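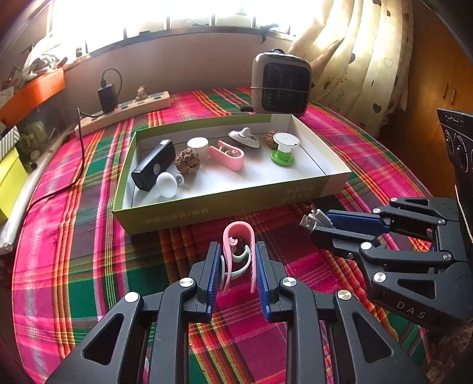 What is the Promness Tabletop collection for?

The collection provides demonstrations for training and testing policies that pick up, move and put down small household objects with two-finger grippers. It is intended for research on imitation learning, and it is maintained by Plideo under the terms set out at the end of this card.

Promness Tabletop, release 3
Data card and notes for users

Summary

Promness Tabletop consists of demonstrations recorded by people using hand-held grippers in ordinary rooms. The release contains 219 sessions from 17 homes, with roughly 70 hours of usable material after review. A session is one continuous visit to one work surface with one set of objects. Each session is divided into episodes, and each episode carries a short written instruction, a result label and the recorded gripper state.

Both left-hand and right-hand streams are supplied wherever two grippers were in use. Sessions recorded with one hand are marked as such in the session table and should be filtered out before training a two-arm policy.

What changed in this release

Episode boundaries have been redrawn for all sessions carried over from the previous release. The former boundaries were placed automatically at the first and last closing of the jaws, and they removed much of the approach motion. They have been replaced by boundaries set by hand, which begin when the operator starts to move toward an object and end when the hand has withdrawn.

Jaw width is now reported in millimeters. Earlier releases used a value scaled between closed and fully open, and the scale differed between calibration files. Code that reads the old field will fail with a clear message. A conversion script is included in the tools folder.

The Amini subset, which was distributed separately, has been merged into the main session table. Its session names are unchanged.

Collection procedure

Operators worked from a printed task sheet. Each sheet named the objects to be used, the kind of action required and the side of the body from which the action should begin. It did not prescribe a path or a grasp. Operators were asked to move at a comfortable pace and to avoid pausing over an object for longer than they would in normal work.

Before each session the operator opened and closed both grippers fully to record the limits of travel. The work surface was not cleared beyond what was needed to use it safely. Cables, boxes, shelves and household appliances remained in many of the rooms, and lighting was left to the room itself. Users who require a controlled background should consider another source.

Four kinds of action are covered: transfer of an object into or out of a container, rearrangement within a container, holding with one gripper while acting with the other, and handling of a flexible item such as a cable or a strip of cloth. Instructions are written in everyday English and refer to objects by common names.

When an object was dropped, the operator was instructed to continue if it could be reached without changing position. These episodes are kept and labeled "recovered." If the object could not be reached, the episode was ended and labeled "not completed." Both labels are useful for training failure detectors, and neither should be treated as an error in the data.

Object layout and starting conditions 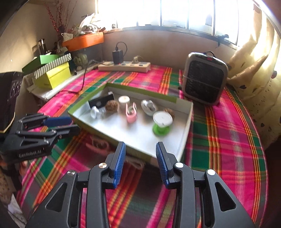 Starting layouts were varied between episodes so that a policy could not succeed by repeating a stored motion. Operators were told to change the position of at least one object and to vary the angle of the container relative to the hand. Matching objects receive special treatment in the instructions. Where a tray holds two brown balls at opposite sides, as it does on the plaid cover here, an instruction that says only "pick up the brown ball" is ambiguous, and the annotator must add a side or a neighboring object. The same rule applies to pairs of clips, caps and jars. Instructions that failed this check were rewritten by a second annotator and carry the flag "revised."

Left and right are always given from the operator's point of view at the start of the episode. They are not updated if the operator turns during the task. This convention causes a small number of instructions to disagree with the final view, and users who crop episodes should keep the starting orientation with each cropped segment.

Patterned table and bed coverings are common in the collection. They were retained on purpose. A model trained only over plain surfaces may attend to the edge between surface and container, and strong stripes running past that edge provide a useful test. The session table includes a field named "surface_pattern" with the values plain, patterned and mixed.

File organization

Each session folder contains the following:

session.json: home code, operator code, surface type, number of hands and task sheet reference
episodes.csv: start and end indices, instruction text, result label and annotation flags
left and right: video and gripper state for each hand, where present
calibration: travel limits and camera parameters for the grippers used
notes.txt: operator remarks, supplied only when remarks were made

Video and gripper state share a common clock. Frames are not duplicated to fill gaps. If a frame is missing, its index is absent from the state file as well, and loaders should not assume that indices are consecutive.

Camera poses are estimated after recording and are stored with a quality value for each segment. Segments filmed close to a blank wall or against a very bright window tend to receive lower values. We recommend that users inspect these segments before including them in training that depends on accurate motion. They remain suitable for visual pretraining.

Annotation and review

Instructions were written by annotators who had access to the complete episode. A second annotator, who saw only the starting view, was then asked to identify the object meant. Disagreements were settled by rewriting the instruction. The original text is preserved in a separate column for users who wish to study unclear language.

Result labels describe whether the written instruction was fulfilled. They do not rate speed, smoothness or quality of grasp. An object placed in the requested container but resting on its side is labeled "completed" unless the instruction specified an upright position.

Object names were harmonized across homes using a list prepared by Unoleck. The list favors general terms. An item whose use was uncertain was named by shape and color, such as "white round cap," and annotators were instructed to keep such names even if they later formed an opinion about the item. Users should therefore not rely on object names to infer function.

Recommended splits

The supplied split assigns whole homes to training, validation or test. Random splitting by episode is discouraged. Episodes from the same session share objects, light and surface, and a random split will produce scores that do not reflect performance in a new room.

For two-arm work, a further split is supplied in which certain object pairs are absent from training. It is intended to measure whether a policy can apply a familiar holding action to an unfamiliar combination. Results on the two splits should be reported separately.

Known limitations

Most objects are light and fit within the jaws of a small gripper. Heavy, fragile and hot items are not included. Liquids are not included.

Contact force was not measured. Jaw width gives only indirect evidence of contact, particularly with thin or compressible items. Cable handling is affected most, and policies trained on it should be tested at low speed.

Some household items appear in more than one home. The object list identifies these only by common name, and exact matches have not been verified.

Printed text appears on packaging and appliances in several languages, and it may be upside down or partly hidden. It has not been transcribed. The collection is not suitable as a text recognition benchmark.

Privacy and consent

Residents agreed in writing to recording and to research distribution. Episodes containing a face, a spoken name or a readable personal document were removed. Audio is not distributed. A resident may withdraw a home at any time, in which case the corresponding sessions are dropped from the next release and current users are notified through the download page.

Terms of use

The collection may be used for research and teaching. Redistribution of complete sessions is not permitted. Single frames may be reproduced in papers and course materials with a reference to this release. Attempts to identify residents or locations are prohibited.

Corrections should be submitted through the issue form on the Plideo download page, with the session name and the episode index. Reports concerning privacy should be marked as such and are handled first.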